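February, 6:40 a.m., kitchen still dark

Second week of the snack project, and I have been told I should write things down "while the transition is fresh." So be it.

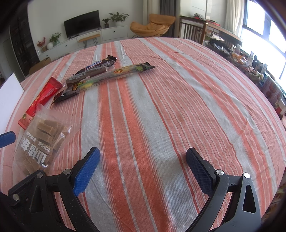 ## What I do now

Until last month I packed the mixed boxes at Bisby. You stood at the bench, you had a list, you put a Snickers in the box, then a bag of hawthorn strips, then whatever else the list wanted, and you talked over the radio. I was good at it. I did 384 boxes on my best shift and got a mug.

Now the Onarari line is going to do it, and I get to teach it how. This means going out to somebody's living room with a striped tablecloth and picking up candy with a pair of black fingers with blue pads on them. Close, lift, move over, set down, open. Then the same again, with the red packet lying a little more crooked. The target for our group is 2,000 good pickups, and I am at 227. A good pickup is one Lu likes. Lu is the checking software, and it does not like much.

The long skinny packet is my enemy. By hand I never gave it a thought in my life. With the fingers I have to decide where the middle of it is, every single time, and I have strong opinions about the middle now. The hawthorn bag is nearly as bad – all that clear plastic at the top that looks like something to grab and has nothing in it. The Snickers is a gentleman.

## Things I noticed

My back has stopped hurting. I mention it because I complained about it for years and it seems only fair. My wrist has started, so the books balance.

It's quiet. At the bench there were always people on both sides of me and an argument going about lunch. Now there are 2 of us on a visit and we whisper, as if the snacks were asleep.

Management says the packers will become "line partners" when the Nesilon cells go in. I asked what a line partner does and was told it is still being defined. The pay grade, I noticed, had already been defined.

I also notice I've gotten slower. Last night I unpacked the groceries at home and came at the crackers from straight above, fingers wide, and waited a second before closing. My family let it pass.

Van leaves at seven. Need to ask about the mileage form again, and whether we get to keep the old lockers. Bring the wrist brace.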